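FOR IMMEDIATE RELEASE

Flanetti adds Takton layout board and blue part set to its bench assembly range

Single-sheet board gives small parts a marked position before, during and after assembly exercises

TAVORDALE, January. Flanetti has released the Takton layout board, a flat white sheet for setting out, sorting and placing small mechanical parts on a workbench. The board is supplied with a set of blue parts and can be ordered on its own by customers who already hold compatible parts. Orders are open to training workshops, test benches and product development departments.

Takton replaces the loose-leaf placement sheets that Flanetti has shipped with its bench kits up to now. Those sheets were reprinted for each kit and could not be exchanged between benches. The new board uses one fixed grid of reference points, and every layout in the catalog is drawn against that grid. A bench prepared from a given layout code will match any other bench prepared from the same code.

Layout

The board is used in portrait orientation with the short edge toward the operator. It is divided into an upper and a lower field. Exercises begin in the upper field, where the larger round parts and the pegs are placed. The lower field takes flat items and parts waiting for a later step.

Positions are marked with thin outlines. The line weight was kept low on purpose. A heavy outline next to a small part makes the part harder to find at normal bench distance, and during trials operators using the older sheets set parts down on the line itself more often than inside it. The revised outlines follow the footprint of the part with a narrow clearance on all sides. Round positions are drawn as circles in more than one size, so that a part with a disc base has only one place where it fits the marking.

"We had a long argument about labels," said Lutfa Khan, product engineer at Flanetti. "The first drafts had a number beside every position. People read the number, checked the sheet, checked the number again, and the exercise became a reading test. We took the numbers off the face and put them in the layout document."

Part set

The parts in the standard set are blue. The color was selected for contrast against the white sheet and against dark bench surfaces, and it is the same for all molded items in the set. Parts are told apart by shape and size only. The set covers the following types:

- Gear-shaped pulley with a flat disc base and a raised center
- Standing pegs and pins in several lengths
- Short cylinders
- Flat square and rectangular plates
- Small metallic inserts

The metallic inserts are the smallest items and lie flat on the board. They are packed in a separate bag and should be counted out before each exercise and counted back in afterward. The pulley has the largest footprint of the blue round parts and is normally placed first, in the upper center, with the pegs and pins arranged around it.

Plates are held in the layout by their outline alone. No clips or raised edges are used.

The Takton catalog lists 158 layouts at release. They are grouped by the number of part types used and by the spacing between neighboring positions. The introductory group keeps the parts well apart. The close-spacing group puts pegs beside the pulley, where a part has to be lifted out without disturbing the one next to it. Customers may draw their own layouts on the blank grid document, which is supplied with every order.

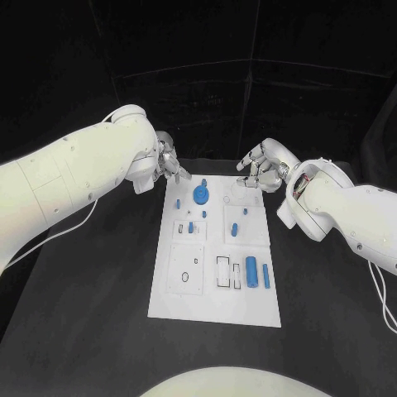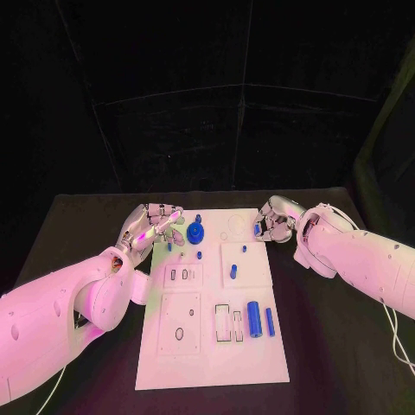 Takton layout board on a dark tabletop, with blue parts set out around the pulley.

Trials before release

Development of the board took place at the Flanetti workshop in Tavordale and at the Bakilana training center, which uses the older sheets in its introductory assembly course. Between them the two sites logged 1,161 layout exercises. Each exercise consisted of setting out a coded layout, carrying out the listed pick-up and placement steps, and returning all parts to the storage tray.

Three changes were made as a result. The upper field was enlarged at the expense of the lower field, which had been used less than expected. The smaller circular positions were moved closer to the larger ones so that both could be reached without shifting the board. The plate positions were shifted inward from the corners after several plates were brushed off the sheet when the board was being turned.

A fourth proposal, a raised rim along the edge of the board, was tested and dropped. The rim stopped parts from rolling off, but it also made it difficult to slide the flat plates clear at the end of an exercise. Bakilana has asked for the rim as an accessory and Flanetti is reviewing the request. No decision has been made.

The face of the board was checked over 4,000 placement cycles using the standard pegs. Line legibility was the pass criterion. Light scuffing in the area under the pulley was recorded and is listed in the technical sheet as normal wear.

"The pulley gets moved more than anything else in the set," said Khan. "If a customer wants to know how old a board is, that is the area to look at."

Bench preparation

The board should be laid on a flat, clean surface. A dark, matte tabletop is recommended, as the edges of the sheet can then be located at a glance and glare is reduced. Colored ambient lighting does not prevent use, but the layout should be checked under white light before an exercise is recorded, particularly where clear or translucent plates are included.

Steps for a standard setup:

1. Place the board with its short edge parallel to the bench edge.
2. Open the layout document and confirm the code.
3. Set the pulley in position.
4. Add the pegs, pins and cylinders.
5. Lay down the plates.
6. Place the metallic inserts last.

Parts are returned in the reverse order. Cables, tools and trays should be kept off the face of the board during the exercise. The face can be wiped with a damp lint-free cloth. Solvent cleaners will remove the outlines and are not covered by the warranty.

Availability

The first production run is 800 boards. Part of that run is reserved for existing bench kit customers, who can exchange their placement sheets at a reduced price until the end of the current ordering period. The remainder is available through the Flanetti order desk. Replacement parts can be ordered by type. The metallic inserts are sold by the bag only.

Existing layout sheets will be supported for one more year. A conversion table that matches old sheet numbers to Takton layout codes is included in the documentation. Nine of the old sheets have no direct equivalent because they used a part that is no longer made, a double-flanged pulley. Customers who still hold stock of that part should contact the order desk before converting.

About Flanetti

Flanetti designs and supplies bench assembly kits, placement boards and part trays for technical training and product testing. The company is based in Tavordale.

Press contact
Lutfa Khan, Flanetti, Tavordale

Related releases
Part trays: new lid for the shallow tray
Bench kit documentation moves to a single layout code
Bakilana training center extends introductory assembly course
Notice on the double-flanged pulley

Contact | Order desk | Press archive | Copyright Flanetti. All rights reserved. | Back to top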